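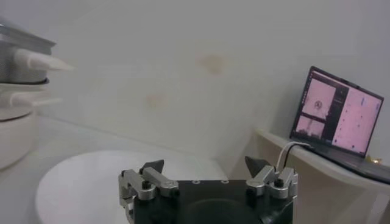 Brushed metal links, dark bolt heads at the pivots.

Folura open day, Tue 19 September. Quick notes typed on the train, will tidy up later (probably won't).

Got to the Dikari halls at ten, queue already out past the car park. Ticket number 1363, so no chance of the first session. Went straight to the Flullow stand instead. Good call, only 18 minutes wait.

Flullow first then. Co-op dungeon crawler, two players, you share one health bar. Played the second dungeon, the flooded one. Boss drops a key shard but only if both players are standing on the plates when it dies, which we missed twice. Third go we got it. Shard opens the side vault, vault has the bow. Bow feels great, slow draw, massive knockback. Camera still gets stuck behind pillars. Staff said they know. Out in February on PC, consoles after.

Lunch was a cheese roll, dear.

Siddiqui in the afternoon. That's the raid game, six players, and I was put with a group who had clearly done it before. Died at level 28 to the bell room again and again. Trick is to leave the small bells alone until the big one has rung, noone told me. The loot screen is much better than last year, you can finally compare two swords side by side without backing out. Upgrading the top one costs 2950 embers though, and the demo gives you nowhere near that. Hope they cut it before launch.

Didnt get into the talk on the soundtrack, full up. Toilets fine. Wifi hopeless, so bring the map printed.

Came away with a Flullow pin and a code for the Siddiqui beta, not tried it yet. More on the bow when I've got my notes in order.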